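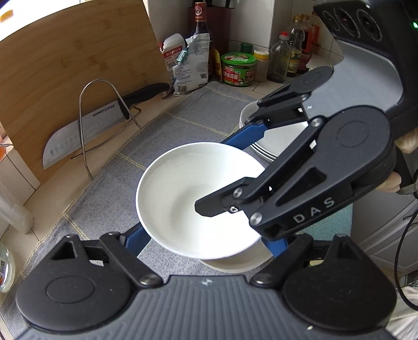

The Okari bowl in white, tilted to show the inside.

Okari Bowl, White
From the Janis tableware line by Cosudell
Item 374
In stock

It's a bowl. We'll get that out of the way early, because the last catalog spent a full paragraph calling it a "vessel" and three people wrote in to ask whether it held soup. It holds soup.

The Okari is the plain white one in the Janis line, with a wide round opening, a smooth glossy inside and a rounded bottom. There is no pattern and no motto at the bottom telling you to have a nice day once the cereal is gone. If you want a motto, the Kurian mugs have plenty.

What it's good for

Noodles, mostly. Also salad for one person who is serious about salad, oatmeal, chili, beating a few eggs, and holding the keys you can never find. The opening is wide enough to toss things around in without sending half of them onto the counter, provided you toss like an adult. The curve inside has no hard corner at the bottom, so a spoon or a rubber spatula gets the last of whatever it is. Rice behaves. Pancake batter behaves until you answer the phone.

It's a little big for ice cream. Our customers report that they have found a way around this.

What it's not good for

Serving a crowd. People order one, picture it in the middle of the table at a family dinner, and then send us a disappointed note. For that you want the Kurian serving bowl, which takes up most of a shelf and weighs about what you'd fear.

Don't put it under the broiler or on a burner. We used to think this went without saying.

Specifications

Color: white
Finish: glossy
Capacity: up to 72 fluid ounces, filled to the rim, which you should not do
Sold as: single bowl or set of 2
Microwave: yes
Dishwasher: yes, either rack
Oven: no
Stacks with: other Okari bowls. It will also sit on top of the old Janis cereal bowls, but it wobbles and you'll be annoyed.

Care

Wash it. The glaze lets go of most things with hot water and a sponge. Dried oatmeal is a separate matter and should be soaked while you do something else. Tomato sauce comes off clean. Turmeric may leave a faint yellow shadow if it sits overnight, and a paste of baking soda and water takes care of that.

Gray marks on the inside usually come from metal forks and whisks. They look like scratches but they're metal left behind on the glaze, and a mild powdered cleanser rubs them off. Skip steel wool.

If the rim chips, retire the bowl from food duty. It makes a decent home for loose change or a small, undemanding cactus.

Shipping

Single bowls go out in a plain brown box with molded pulp on all sides. Sets ship nested with a sheet of felt between them. Keep the felt, it's handy if you stack them in a cupboard. If yours arrives broken, send us a picture of it and the box within 17 days and we'll send another. You don't need to mail back the pieces. One customer did, in an envelope.

Questions we get

Is it the same white as the Janis plates?
Close. The plates are a touch warmer. Side by side under a kitchen light you may notice it, and from then on you'll always notice it. Sorry.

Does it come in other colors?
A dark green is planned for September. It was planned for last September too.

Is there a lid?
No. A dinner plate does the job.

Customer notes

"Bought one to replace a mixing bowl and now eat dinner out of it every night. Not sure what that says about me. Bowl is fine."
Tanveer Magsi

"Good shape, easy to clean. Took off a star since I ordered the set and my son moved out with one of them."
Arsalan Khokhar
Reply from Cosudell: We're sorry for your loss. Singles are available on this page.

Also in this line
Janis dinner plate
Janis cereal bowl (discontinued, a few left)
Kurian serving bowl
Kurian mug, assorted mottoes

Page updated Feb 28, 2020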